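Maintenance intervals, and why I stopped trusting them

The setup guide for the Wallin hand grippers says to check the finger mounts every 9 sessions. I would like to know where the 9 came from. I have been looking after a pair of these things since April, and the looseness shows up when it feels like it.

What I do now is dull. Before a session I wiggle each finger in its bracket. If it rocks, I snug the screws a quarter turn and try again. Then the cable, which gets bent at the same spot all day long and which the guide covers in one sentence. Then I wipe the sensor windows with a dry cloth. The spray Findby sells for this costs more than the cloth and left streaks on mine, so it lives in a drawer.
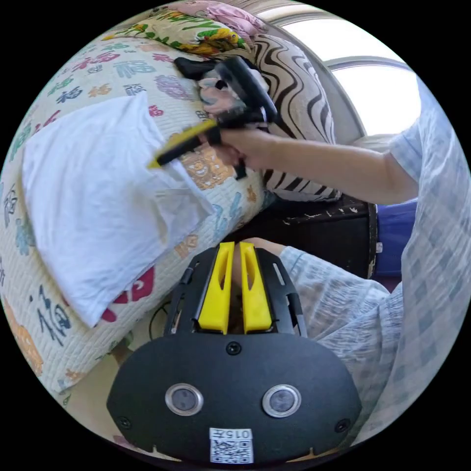
Cleltotstead Notebook, no. 27, December 2019

Bedding is where I'd test any claim about grip. A hard box forgives a finger that sits a little crooked. A pillow just folds away from the tip, and you end up pressing harder and blaming your own hands. The two fingers on the near unit have to sit side by side with an even gap between them, and I check that by eye because the plastic gauge that came in the kit is itself bent. So much for calibration.

Labels are the other thing. Number 015 has its code at the bottom of the rear housing, where the heel of my hand rubs it. I have replaced labels 2 times on another unit and I'm told the new stock from Zastberg is "permanent." We'll see. I wrote the numbers in my notebook anyway.

People on the Zastberg forum swear by thread locker on the bracket screws. I tried it on one unit. It held for 5 sessions, then I needed the finger off and spent an evening getting it there. Might be fine if you never plan to change a finger. I change them a lot.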